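Walking Conditions at Street Corners in the Nameck District
Student project report, Urban Geography course
Project group: Drandanier

1. Purpose and scope

The project examined how older residents judge the comfort and safety of short walks to shops, clinics and bus stops. The work was carried out in March and covered both sides of Totell Avenue. Fieldwork was limited to daylight hours.
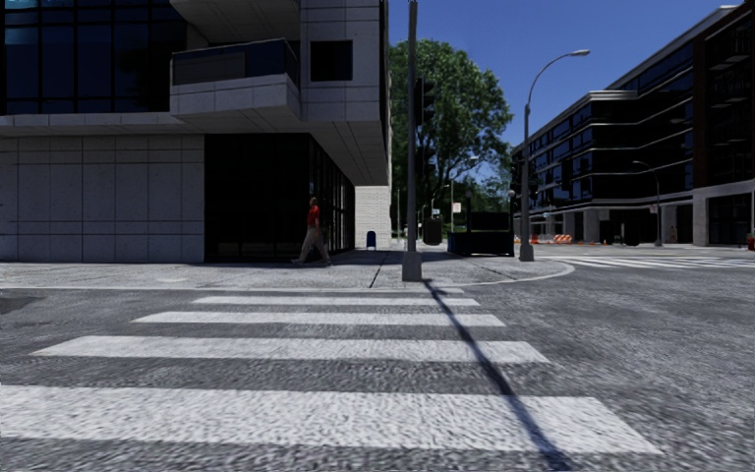
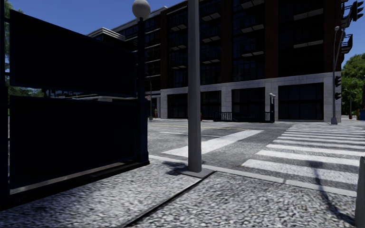
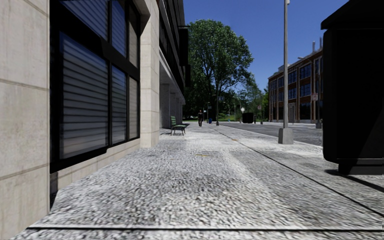
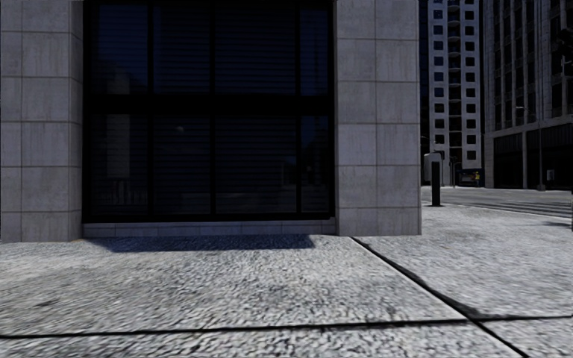 2. Background and method

The district plan prepared by the Pesonen office states that every household should be within 500 meters of a bus stop. The plan measures distance only and does not consider the quality of the route. The group therefore prepared a short questionnaire on resting places, shade, surface, lighting and crossing time. Respondents were asked to think of one trip they make every week. The wording of the surface question caused difficulty during the trial round — several people took "uneven" to mean sloping — and it was rewritten to mention joints, such as the thin dark one that crosses the pebbly pavement in the third picture. The question on crossing time was left unchanged.

A total of 600 questionnaires were delivered by hand to mailboxes, and 238 were returned. Returns were lower in the apartment blocks north of the avenue, where access to the lobbies depended on the building manager.

3. Results

The lack of benches was the most frequent complaint. Many respondents wrote that they would accept a longer route if they could sit down once on the way, and a distance of 200 meters between seats was often named as suitable. Shade was mentioned mainly by those who shop in the early afternoon. Lighting drew few comments, probably because most trips are made before 5 p.m.

Answers on crossing time were divided. Respondents who use a cane or walker found the signals too short, while others had no complaint.

4. Limitations

The questionnaire was issued in English only, and residents who rarely leave home are likely to be underrepresented. No separate analysis by age group was made — the returns from persons over 85 were too few. The completed forms are held in the department office until the end of the term.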